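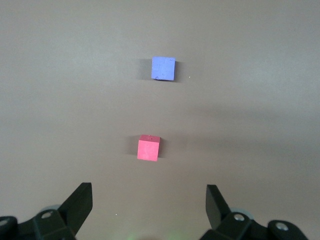
I have owned a set of blocks since I was four, and I am still finding them. The full set had 38 cubes. My mother kept the box, lost the lid, and handed the lot over in November with the look of a woman clearing a debt.

Two made it onto the gray table this week, a blue and a red. The blue has gone chalky on top and picked up a few pits near one corner. The red has a small dark dot in it, which my cousin Josefien Verbeke says is from a compass point and which I say is from Josefien Verbeke.

I tried to look up what they were worth. A man on a collectors' forum wanted 2,965 for a boxed set, though he didn't say 2,965 of what. Mine would fetch a sandwich.

So they stay out. Bram Prins came by for coffee, slid the blue one a little to the left, slid it back, and talked about his gutters for 20 minutes. Everyone who sits down at that table does some version of this. I've put out magazines, and a decent bowl from Kodadden, and they go straight for the blocks.

The rest are in a shoebox under the stairs. I should wipe the table, too.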